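Cold soaking overnight oats vs. cooking them: convert me
Breakfast & Brunch > Grains

pondia_pat
Original poster
OK oat people, I need to gush. I have cooked steel cut oats on the stove every morning for years and my sister finally talked me into soaking them overnight with no heat at all. I am SO into it! Chewy, nutty, and I get to sleep until 6:40. I do one part oats, two parts milk, pinch of salt, then fruit on top when I eat. What's everybody else's ratio?
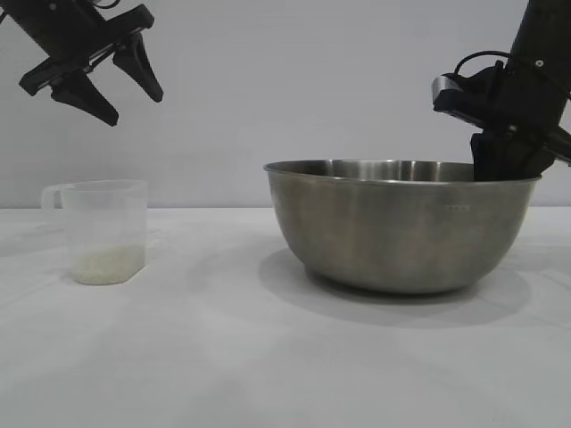
Also curious if anyone toasts them first. I did it Thursday in a dry pan and the whole kitchen smelled like cookies.

ShiraziPlum
Toasting, yes, always! But two to one is soup to me. I go one and a half and stir in yogurt in the morning.

gruelintentions
Have to disagree with the whole thing, sorry. Steel cut oats without heat are gravel. Rolled oats, fine, soak away. Steel cut need a simmer, 25 minutes minimum, and the creaminess you get is the entire point of buying them.

pondia_pat
Original poster
Gravel!! Did you give them the full night? Mine get ten hours and they're like good al dente rice.

gruelintentions
Twelve hours. Still gravel. My dentist thanks you.

Dimitrov_S
You can both have your way. Boil the milk, pour it over the oats, lid on, leave it on the counter until it cools and then into the fridge. Soft outside, still a little bite in the middle. I learned it from my aunt, who put a spoonful of plum jam in the bottom and never told the kids it was there.
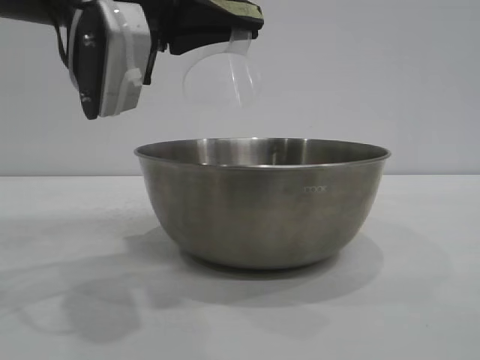 The jam part matters more than the ratio, if you ask me. Apricot is good too, and sour cherry is the best thing I have ever eaten before 8 a.m.

ShiraziPlum
Sour cherry!!! Doing this tonight. Do you stir it or leave it in a layer?

Dimitrov_S
Layer. You dig for it.

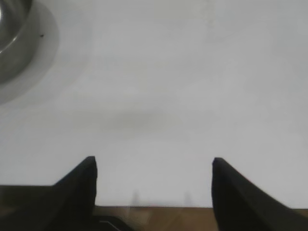 Photo: Špela Dimitrov

For a bigger batch, I only scale up the oats and milk and keep the salt at one good pinch, otherwise it gets away from you.

gruelintentions
Fine, the hot milk version I will try. That's at least cooking-adjacent. Still not giving up my pot.

pondia_pat
Original poster
I'll take it! Report back with texture notes please, and be nice about my ten hours.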